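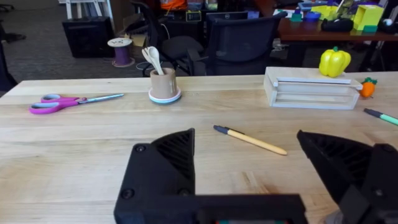

I switched to keeping a paper mileage log in June after the app I was using lost two months of trips. Writing down how it went in case it helps someone.

I drive between two job sites, one in Sendville and one out past Laltberg. It's 11 miles from one to the other if the bridge is open. My employer pays by the mile but only if the log has a start and end odometer reading for each trip.

The app guessed trips from GPS. It missed short ones and counted a ferry ride as driving. When I asked support for the missing months they sent me a link to the help page I had already read.

So now it's a small notebook in the door pocket. Columns: date, start, end, where, why. I fill in the start number before I put the car in gear. If I wait until I get there I forget.

Pen matters more than I expected. Gel smeared on my hand all summer. Plain ballpoint is fine. Pencil fades and payroll sent one page back over it.

First full month on paper came to 600 miles. The month before that, the app had me at 293, and I was driving the same route. I can't prove the difference so I'm not getting that money back.

At the end of the month I type the totals into a spreadsheet and take a photo of each page. Takes one cup of coffee. I keep the notebooks too, in the drawer with the tax stuff.

Someone asked about parking and tolls. Separate page at the back, receipts stapled to it. Don't mix them in with the miles, it makes the adding a pain.

Also asked: yes, you can write off some of this if you're self-employed, but I'm not, so ask a person who does taxes.

Next thing is the oil change I've put off. The sticker on the windshield says I'm 201 miles over.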